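November 6, 2020

I slept badly and woke before it was light, so I started early with the fingers. Yesterday evening I had printed the new linkages for the left side, and they were still on the printer bed when I made my tea. They came off cleanly. One of the holes was too narrow for the pin and I opened it with the small file, turning slowly, as my father taught me to do with wood. I do not like to use the drill for this. It makes the hole oval and then the finger shakes.

I should write what I decided, because last time I did not write it and in March I had to discover everything again. The long arm is now 80 mm between the pins. The old one was shorter, and the tips met before the pads were flat against each other, so a thin cloth could slide out at the bottom. I also changed the spring for the weaker one from the Kallio bag. The strong one is better for hard things, but my hand became tired after only a little time.

Lamai Nilsuwan telephoned at ten. She has the same kit from Rarkik and she has the same trouble as me with the encoder. It gives 1,024 steps for one turn, and we both believed that this was more than enough, but the finger uses only a small part of the turn, so in practice we have much less. She wants to put a little gear between. I am afraid of gears at this size, they always have some play. We talked for a long time and we did not agree, but it was a good talk and I felt less alone with the problem.
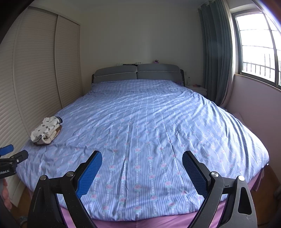

After lunch I worked on the part I was avoiding, which is cloth. With a box or a cup I know where the edge is. With bedding the edge goes where it likes, and a fold can look like a hem until you have closed the fingers on it. I wrote in my notebook that I must approach from the side and lower than I think is right, and close slowly. I must also hold my wrist quiet, and this is the hardest for me. When I concentrate, I lift my elbow without knowing it.

The logging program, the one I call Brekard, stopped 2 times in the afternoon. The first time it was my own mistake, I had left the old path in the settings. The second time I do not understand. The last line it wrote was number 802 and after this there was nothing, no error, no message. I started it again and it ran until evening. I will ask Lamai if she has seen this, but I think she uses the version before mine.

I must order more pins. The shop in Amberg has them, but the postage costs more than the pins, so perhaps I will wait until I also need screws. There is also the rent of the bench at the workshop to pay, and I have promised to bring back the good calliper, which has been in my drawer too long.

My thumb hurts a little. Tomorrow I will make the handle thicker with some tape and try it before I print a new one. Soup for dinner, then I read a few pages and could not remember any of them.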